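Common Room Equipment and Quiet Hours: Consultation Thread
Sirkberg Residents' Forum > House Matters > Shared Spaces

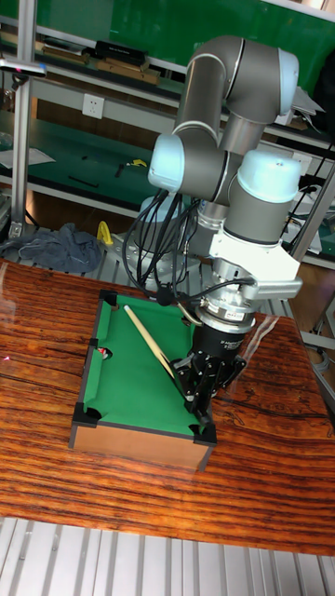

Last edited by Forum_Admin in January. Reason: quiet hours clarified in first post

House_Office
Residents are invited to comment on the proposed rules for the ground floor common room. The draft is as follows.
1. Quiet hours begin at 10 p.m. and end at 7 a.m. Conversation at a normal level is allowed. Games, music and television are not.
2. Tabletop games may be borrowed from the office against a signature. They are to be returned by the borrower in person.
3. The long table may be reserved for up to 2 hours at a time. Reservations are made on the sheet beside the mailboxes.
4. The deposit for private events remains at 200 dollars.
Comments received before the Tuesday meeting will be placed on the agenda.

pramari_east
The residents of the east corridor support items 2 and 4. We have a concern about item 1. Several of us work late shifts and do not return until after 10 p.m. Under the draft, we would never be able to use the room for anything but conversation on a working day. We request that the start of quiet hours be moved to 11 p.m.

Unit19
I must object to the request above. My bedroom shares a wall with the common room. The sound of balls striking one another on a small pool table carries a good deal farther than players suppose, and it is worse when the table is set directly on a hard surface. An hour of this after 10 p.m. is not a minor matter on a work night.

pramari_east
The objection is noted. Would a pad under the table be acceptable to Unit 19? Felt or cork would serve. Our corridor is prepared to pay for it.

Unit19
A pad would help with the knocking. It would do nothing about the cheering. I am willing to discuss 10:30 p.m. on Friday only, with a pad, for a trial period.

Zimia_Fan
On a separate point, I would ask that the office set down house rules for miniature pool. There have been disputes. My own understanding is that a scratch on the final ball loses the game, as on a full-size table. Other residents hold that the cue ball is simply returned to the head of the table and play goes on.

corkboard
The second reading is the better one for small tables. The pockets are generous for the size of the ball, and scratches are far more common than in the full game. Ending a game on that basis would be harsh, particularly where children are playing.

Zimia_Fan
I do not agree. If the pockets are generous, the player has had the benefit of that for the entire game. The rule should be the same in both directions.

House_Office
The office does not intend to rule on the conduct of games. Players should agree on the rules before the first shot. Please keep to the draft.

Dwivedi_Block_Rep
Our block has reviewed item 3 and finds the limit too short. The Zimia reading group meets for longer than that, and the puzzle group once had a puzzle of 500 pieces on the table when their time ran out. It had to be carried off on a sheet of cardboard – with some losses. We propose that a reservation may be renewed once if no other name appears on the sheet.

corkboard
Supported. I would add that names on the sheet should be legible and should include a unit number. "Me" is not a reservation.

Unit19
Supported, provided that a renewal does not run past the start of quiet hours.

newtoSirkberg
May guests from outside the building borrow games under item 2, or must a resident sign?

House_Office
A resident must sign and is responsible for the return. Missing pieces will be charged to the resident at replacement cost. This includes cue tips and chalk.

pramari_east
We accept the Friday trial as described by Unit 19, although we would have preferred more than one evening. Please record our corridor as in favor with reservations.

House_Office
So recorded. Item 1 will go to the meeting with the Friday trial attached as an amendment. Item 3 will go forward with the renewal wording from the Dwivedi block. Items 2 and 4 stand as drafted. The meeting begins at 7 p.m. in the common room, and the long table is reserved for that purpose.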